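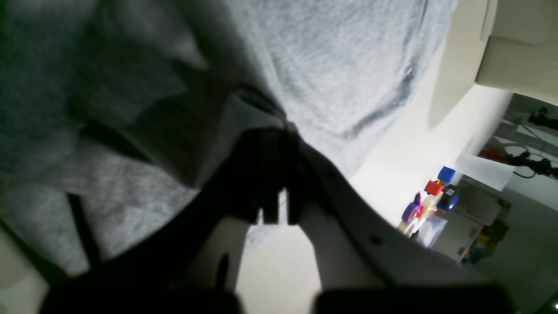
Drarnar sets aside budget for second phase of fabric handling arms

Search this site
Enter keyword
Go

Lakdale, February — Drarnar has approved spending on a second group of robot arms for its textile handling work, following a review of what the first group cost to buy and keep running.

The plan covers grippers, spare fingers, cabling and staff training. Each arm will have 400 hours of supervised use before any further order is placed. Drarnar has put 120 of its staff forward for training on the Vahidi control software.

"Cloth is harder to budget for than boxes," said Oi-ling Lo, head of equipment planning. "It folds and bunches, and the fingers have to press into it to get hold. We priced the arms well enough the first time. We were short on spares and on people's time, so those now have their own lines."

The arms will be leased through Pekix for the first year — Drarnar can then buy them outright or hand them back. Quotes for replacement fingers are being taken separately.

Reader comments (3)

M. says: Does the lease include servicing? Ours didn't and it hurt.

Press desk says: Yes, servicing is included for the first year.

tallis627 says: Glad to see spares getting their own line. We ran out by spring.

Contact the press desk on extension 1009 | Copyright Drarnar | Back to top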